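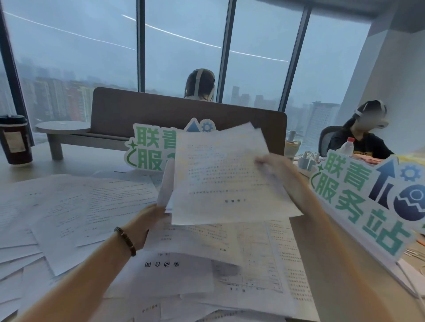 Figure 1. Printed documents on an office desk.

Plain wording in standard employment contracts
Project report, second year, Business Administration

1. Background

A contract of employment is often the longest document that a young worker has signed. Earlier studies in our department dealt with pay and hours, and left aside the question of whether the text itself can be understood by the person signing it. The present project examines the wording of standard contracts used by small employers, and in particular the clauses on notice, probation and overtime.

The work was carried out between September and the end of the winter term. It was supervised by the Chair of Labour Relations and received no outside funding.

2. Material and method

Contract templates were obtained from 3 firms: Tretis, Binero and Wilczyńska. Pulo was also approached but does not use a template of its own. All names of employees were removed by the firms before the texts were passed to us.

Each template was divided into clauses. For every clause we noted the length of the longest sentence, the use of terms not explained elsewhere in the text, and references to other documents. A short questionnaire was then given to 16 first-year students, who read 2 clauses each and stated in their own words what the employee would have to do.

3. Results

The clauses on pay were understood without difficulty. The clauses on notice were not. In the Binero template the notice period is set out in a single sentence of 325 words, with the exceptions placed before the rule. Most readers gave the length of notice correctly but could not say from which day it ran.

The Tretis template uses shorter sentences and refers the reader to the staff handbook for overtime. The handbook is not attached. Wilczyńska places its definitions at the end of the contract, where several readers did not look for them.
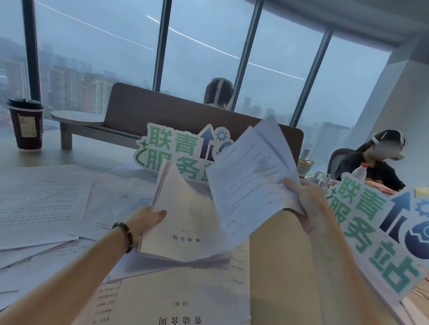

Ruxandra Chiriac, commenting on the draft, wrote that short sentences alone would not settle the matter, as a clause may be easy to read and still leave out what the employee needs to know. She asked that missing information be recorded separately from difficult wording. The tables in Appendix B have been revised accordingly.

4. Limits of the study

The group of readers was small and all had completed a course in business law. Workers without such training may find the same clauses harder. Collective agreements were not examined.

5. Recommendations

The notice clause should state the rule first and the exceptions afterwards. Definitions should appear before the terms are used. Where a contract refers to a handbook, a copy should be supplied at the time of signing.

Appendix A: questionnaire
Appendix B: tables by clause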